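Blocks and Boards: the December table

Every winter the Prallbridge toy library hands me its big table for a month, and I fill it with painted wooden blocks, whiteboards and as many marker pens as I can find! The idea is simple. You draw a shape, you put some blocks in it, and then you argue happily over what belongs together. Children of 5 do it beautifully, and so do their grandparents, who take far longer to decide (and cheat more).

The page is small so far, and I'll keep adding to it through the month.
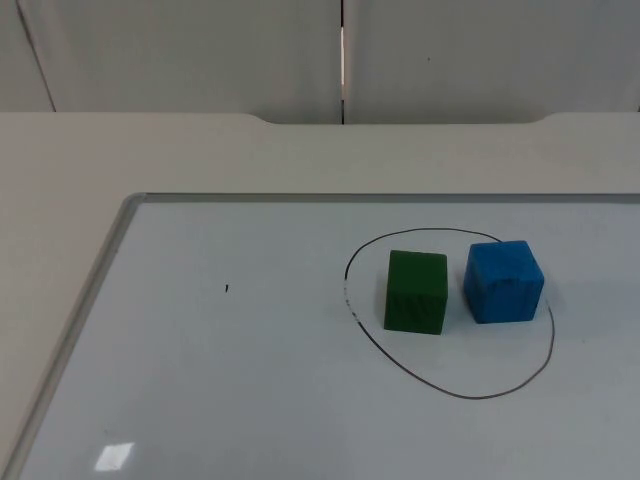

Rodrigo Aguirre

Green and blue, sharing one wobbly egg of a ring. I love how the grain still comes through the paint on these, and how much lighter the tops look than the fronts. The line has rubbed away a bit on the left, but both blocks are safely inside!

The full set has 24 blocks, and we sand and repaint any that get too battered. Bonifacio Barrios mixes the colours, and his greens are a joy. If you'd like a go, the table is out from 2 until closing, boards and pens included. Bring a friend who draws better circles than I do.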